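Speaker notes: Writing house rules for two-armed robots at a counter
Driten workshop, session 2

Slide 1. Opening

Thanks for staying after the break. I have 18 minutes, so questions at the end, please, except if you can't hear me.

I work on the operating rules for the Raltasix trials. My job is the document people are supposed to read before they let a robot work on a kitchen or bathroom counter. The first version ran to 52 pages. It covered almost everything and very few people got past the contents list. Today is about the version we use now.

Slide 2. Where rules come from

Published safety standards tell you about the machine. They deal with force, speed, stopping, guarding, and how you assess risk. You have to follow the ones that apply to you. They leave you to work out your own counter: what may be on it, what the arms may pick up first, when a run should be thrown out.

That part is what we call house rules. Say clearly that house rules sit under the standard. They never loosen it.

Slide 3. Rule one, write down the start state

Before a run, the layout gets recorded. Every object on the surface, which way up it is, and whether the robot is allowed to touch it. We do this in simulation as well. People skip it there and then can't explain why two runs with the same task name gave different results.

Small items go on the list too. A thin ring lying flat is a harder pick than a cup, and if it isn't listed, it won't be in anyone's plan.

Pause on the next slide. Let them look at it before talking.
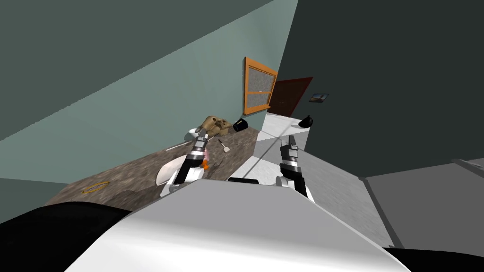
At the Heminer session a reader of the draft objected that a start list is paperwork, and that a robot that needs a list isn't ready for a real home. Fair point about homes. My answer is that the list is for us. The robot doesn't have to read it. When something goes wrong we need to know what was there.

Go back to the counter view. Soft toy at the back, cup on its side next to it, spatula in front of them. Ask the room which of those they would mark "do not touch" if the task was clearing the counter. Take two or three answers, don't argue with them.

Slide 4. Rule two, one arm moves near an edge

If one gripper is working close to a sink or the edge of a counter, the other arm holds still. This costs time. We accept that. The exception is a two-handed lift, and it has to be named in the task sheet before the run starts.

Slide 5. Rule three, soft things and sharp things are separate tasks

Don't mix them in one grasp setting. Rowbotham had a single force limit for everything and kept raising it for the hard objects. We now set the limit per object class. If the class is unknown, use the lowest limit and let the grasp fail.

A failed grasp is a normal result. Log it and move on.

Slide 6. Rule four, simulation counts as evidence only for what it models

We did 2,000 simulated runs before the first hardware trial in November. They were useful for reach and for collisions between the arms. They told us very little about wet surfaces, and the report says so in its first paragraph. Please put the limits at the front of yours too.

If someone asks about fabric: same answer. Ours was a rough model and we don't quote numbers from it.

Slide 7. Who can stop a run

Anyone present. No reason needed at the time. The reason goes in the log afterward, one line is enough.

Slide 8. What to take home

The current rules fit on two sheets. Copies are by the door. The text is dated 2021-09-06, so check that date if you already have an older print.

Change the object classes to suit your own site. Leave the stop rule as it is.

Questions. If there are none, start with the one about who signs the task sheet, it usually comes up.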